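The economist who writes the Dadau newsletter agreed to talk for an hour on one condition: no questions about where interest rates will be next August. "I don't know, and I'd be suspicious of anyone who gave you a number," she said.

She started the newsletter in her last months as a rate-setter, as a private file of things she wasn't allowed to say. Now it goes out to over 4,000 readers, most of whom, she suspects, skim it for hints about what her old colleagues will do. "They're wasting their time. I don't have a phone line into the building."

I asked whether central bankers talk too much these days. She was slow to answer. When she began, she said, a rate statement ran to a few lines and the markets coped. The last one she signed came to 852 words. "We argued for most of a morning over whether growth was 'moderate' or 'modest'. I still couldn't tell you the difference. Somebody traded on it within a minute."

The bank would call that openness. I put it to her that it might also be a way to spread the blame, and she didn't object as quickly as I had expected. "Partly, yes. If you tell people your plan and the plan goes wrong, you can say you were following the plan."
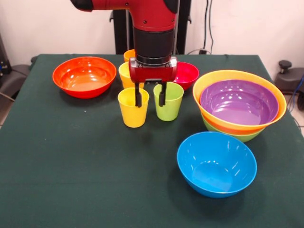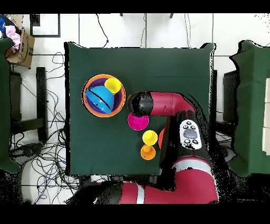 Cups and a robot arm at a table with a dark green cloth.

Her own record is mixed, and to her credit she raised it first. She voted to hold rates when prices in Pesotport were already climbing, on the strength of a forecast that said the rise would fade. It didn't. "The model had been right for 10 years. We took that as proof. It was a quiet 10 years, so of course it was right."

What would she change? Fewer forecasts, for a start, and published misses next to the ones that remain. She likes a survey by Toprak, a small research shop, which asks 500 households what they paid for groceries and leaves the theory out. I pointed out that 500 households is a thin base for anything. "It is," she said. "So is a room full of people who all went to the same three schools."

That's a good line, and I noticed she has used it in the newsletter before. She also does paid work for Grillance, a fund manager, and says it has no bearing on what she writes. Perhaps it doesn't. Readers have to take her word for it – the newsletter mentions the job only at the bottom of one old post. When I asked why, she said she would look into moving it higher up.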